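Ikechukwu Ojo on closing the lunch counter

Ikechukwu Ojo opened the Grernura lunch counter with a lease he describes as "one page and a handshake." On August 5th he will hand the keys back. He talked to us in the back booth after the lunch rush, between phone calls from suppliers.

The counter has run for 11 years on the same corner of Dromton. It started with soup and two kinds of sandwich. The hot plates came later, when the shoe factory up the road cut its own canteen and people began asking for something with rice.

"I didn't have a stove for it," Ojo said. "I had two burners and a sink. I told them to give me a month and I borrowed the money from my sister."

The rent is the main reason he is leaving. It was $1,148 a month until last year and is now $1,519. He says he could have covered the difference by raising prices, and he tried that for a while. Some of the regulars started coming three days a week, then two.

"They didn't complain. They just brought lunch from home," he said. "I would do the same."

Funmilayo Ezeani has worked the register for most of that time and also does the books. She said the rent was only part of it. Cooking oil went up, takeout boxes went up, and the old walk-in cooler had to be repaired twice in one summer.

"He wanted to fix it a third time," Ezeani said. "I showed him the bills on the table and he went for a walk."

Ojo does not dispute this. He says the cooler was a mistake -- he bought it used and never asked how old it was.

What he talks about most is the pea stew. It was his mother's dish and it went on the menu by accident, on a morning when the beans had not been delivered. He cooks the onions longer than most people would, adds the peas near the end, and leaves out the cream that some customers ask for. On its best day the counter sold 109 plates of it. Ezeani still has the register tape.

Asked whether he would share the recipe, he said he already has, many times, and that people come back and tell him theirs is too sweet. "They use too many carrots," he said.

The space has been taken by Skesteo, a phone repair shop now two blocks over. Ojo has met the owners and likes them. He is leaving them the awning and the front bench.

He has no plan to open somewhere else. A friend who runs the bakery Ríos has offered him early shifts, and he may take them in the fall. Ezeani has already found bookkeeping work.

"I want to sleep until seven," Ojo said. "After that we'll see. My sister wants me to cook for her daughter's wedding, and I said yes before I asked how many guests."

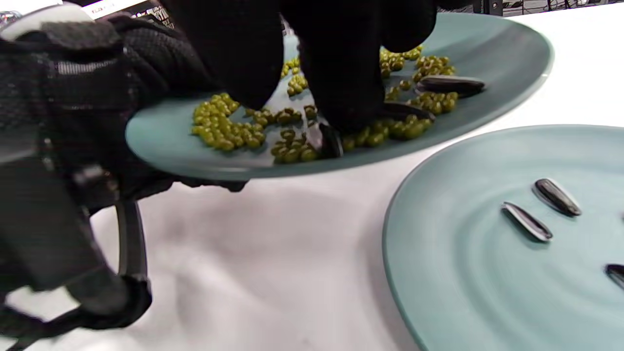

He has since asked. The number is higher than he hoped, and he is looking for a bigger pot -- the ones at the counter were sold with the stove.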